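Support > Vedia Kitchen Cell > Set-up Guide > 4. Running a practice sort

We use cookies to remember your language and site settings. Accept / Manage

4. Running a practice sort

I've set up 17 of these cells now, mostly in staff canteens, and I still run the practice sort in the simulator before I let the arms near a real bench. Do it with the whole prep crew standing there if you can. They're the ones who'll be working beside it!

1. Open Oda on the bench computer and load the job called Almont 7.
2. Check that both arms show as "parked" in the side panel.
3. Press Reset Table and wait for the produce to load.
4. Look at where the hands are before you press Start. You want both of them clear of the plate. 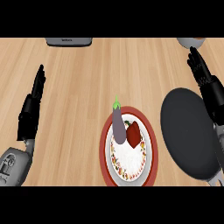 Fig. 4-2. Simulator view with an eggplant and a red pepper on the plate, one hand on either side.

5. Press Start and let the job run right through. Don't fiddle with the speed slider yet (I know, it's tempting).
6. Save the run log under the name of whoever is on shift.

Note: if the log shows error 928, the produce list didn't load. Go back to step 3.

CAUTION: Never switch from Simulator to Live with somebody at the bench. Call it out loud, then turn the key.

4.1 Sorting out who does what

At our Galtberg kitchen we do 300 lunches a day, and the sorting used to fall to whoever came in first. Now that person checks the logs and handles anything the cell rejects, so their morning looks pretty different. Talk it over before you go live, and write the new jobs on the roster. Our crew wanted to keep the knife work for themselves, and I was happy to leave it with them – the cell isn't set up for cutting anyway.

Give each person two practice runs before their first live shift.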